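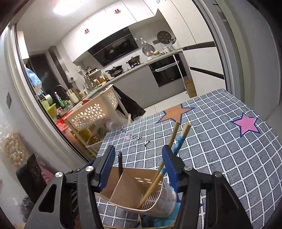
A list member wrote in March:

> I posted my spring table boards on Flisaline and they got no views at
> all for a day, then a lot at once, then nothing. My older boards don't
> show up for people who follow me. Is anyone else seeing this, or did I
> change a setting by mistake? I'm also wondering if it's worth moving
> everything to Braminier. I have almost 4,000 saved posts and don't want
> to lose the notes on them.

You didn't change a setting. Flisaline switched the home page over to suggested posts during the winter. People who follow you now see your boards only if they tap the Following tab, and the app goes back to Suggested every time it's closed. On the website you can bookmark the Following page directly and it stays put. I did that and I see everyone's boards again, in date order.

The slow start on new boards is the review queue. Anything with an outside link in it is held for up to 24 hours before it goes out to followers. If you post the board without links and add them the next day, it isn't held. At least mine haven't been.

On moving to Braminier, I tried it last year for the holiday boards and came back. The import tool brings over the pictures and titles. It does bring over notes, but it cuts them off after the second line, and there's no warning. I lost most of the text on a set of pie crust notes that way and had to retype it from Flisaline, where luckily I hadn't deleted anything yet. So whatever you do, keep the old account open until you've checked.

What worked better for me:

1. Go to Account, then Data, and ask for a full export. The email with the download took 12 minutes to come. Check the spam folder.
2. Open the file called notes. It's plain text and has the full note for each saved post, with the board name in front.
3. Keep that file somewhere that isn't either site.

The export does not include comments other people left on your boards. I don't know a way to get those except copying them by hand.

A few people here use Pallia. I haven't, so I can't say how its import handles notes. If someone has moved a big account there, please post how it went. The free plan used to stop at 2 boards, and that wouldn't be any use for this.

Also, please trim the quoted text when you reply. The last digest was mostly the same message over and over and it's hard to read on a phone.

Duman
(list moderator)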